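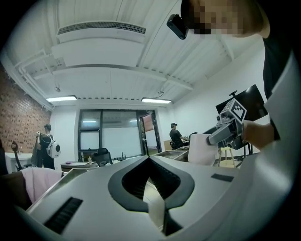

Words by Eyvindur Brøndum

Twenty past eight and Chaltu Mamo has already found a bad screw. She holds it up, drops it in a jam jar lid, gets another from the drawer. No comment. The Irker goes back on its side on the bench, jaws towards her, and she starts on the rubber.

The Irker is a hand-held gripper. White and grey shell, squeeze to close, camera looking out over the top. No arm, no cables to the ceiling, no cage. A person picks it up and does a job with it, puts a cup on a tray, say, and the recording goes off to teach an arm somewhere else how to do the same. Woldegiorgis builds them in small batches and runs its own at Hutorura, the low brick-walled unit where Mamo looks after the lot. This piece is about one of them. Unit 7, which has had a hard year.

First job, every morning, the jaws. Open, shut, open, shut, with her ear close. She wants the same sound both ways. A gritty close means crumbs or tape glue in the slide, and then the whole front has to come off. 6 screws, two lengths, and if you mix them up the long ones press on the slide and you get a stiff gripper that was fine ten minutes ago. She has done it. Everyone has done it, she says, and anyone who says different hasn't had the front off.

Then a dry brush. Then a cloth with a bit of soapy water, wrung out hard. Never spray. Someone sprayed Unit 7 in December and the trigger stuck for a week.

Marker next. The black and white squares on the cube are how the software knows where one gripper is when the other one is looking at it. Glossy prints were a disaster under strip lights, all glare, so now it's matt paper, cut with a steel rule and stuck down from one side slowly with a thumb. A bubble under the paper and you start again. "I peeled one three times last spring," Mamo says. "Same cube. I went and had lunch and did it in one go after."

Lens after that. Blower, soft tissue, one wipe from the middle out. She tilts it at the window and looks for the smear. There is a smear. Another wipe.

The setup proper happens on Tokeck, the in-house program, which looks like somebody's tax return but does what it's told. You hold the gripper in front of the printed board, move it slowly, near and far, tilt it, and wait. It grabs frames until it is happy. This morning it takes 165 and then gives a green bar. Mamo doesn't trust the first green bar. She shuts the jaws on a gauge block, checks the width Tokeck gives against the width stamped on the steel, opens, shuts again. Good. Then the same with the second gripper, then both together, each in sight of the other, because it's the pair that has to agree.

On to the bench. Tray, cup, a few odd tools. Steel trays are a pain for the cameras, she tells me, all those reflections, and she'd swap them for plastic tommorow. The people writing the tasks want steel. Kitchens have steel. So steel it is and she angles it till the lights behave.
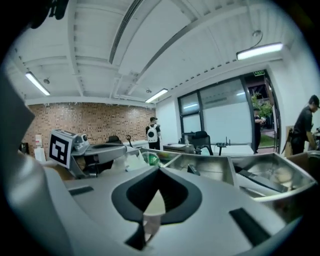 The second gripper and its marker, next to the divided steel tray.

Back to Unit 7. The hard year. It began with the spring behind the trigger, which went soft at 882 hours on the log. Nothing snapped. The jaws just stopped coming all the way back, a hair short, and for a while the blame went to Tokeck, then to the marker, then to whoever had held it last. Mamo found it by swapping parts with a healthy unit one at a time. A dull afternoon, she says. Spring was the fourth thing she tried.

New spring in, old one taped inside the back cover of the log with the hours written next to it. She now changes them early and doesnt wait for the feel to go.

After the spring it was a drop. Knee height, concrete, corner first. The shell was alright. The camera mount had shifted by less than you could see, and Tokeck threw it out straight away, red bar, no argument. Whole calibration again, board and all. House rule since then: any drop, however small, goes in the log and the gripper goes back to the bench before anybody records with it. People grumble about it. The gloves helped more, thin ones with a bit of grip in the palm.

I ask for a go. Heavier at the front than I thought. The cup slides off the rubber twice, and on the third try it goes up and over the edge of the tray and stays there. Mamo has her eyes on the jaws the whole time and none on the cup.

Lunchtime she stops for the pads. The ribbed strips come off with a fingernail, the new ones go on with the backing half peeled so they can be lined up first. Press, count to twenty, leave it alone. She writes the change in the log, in pencil, with the time, and reaches for the next gripper on the shelf.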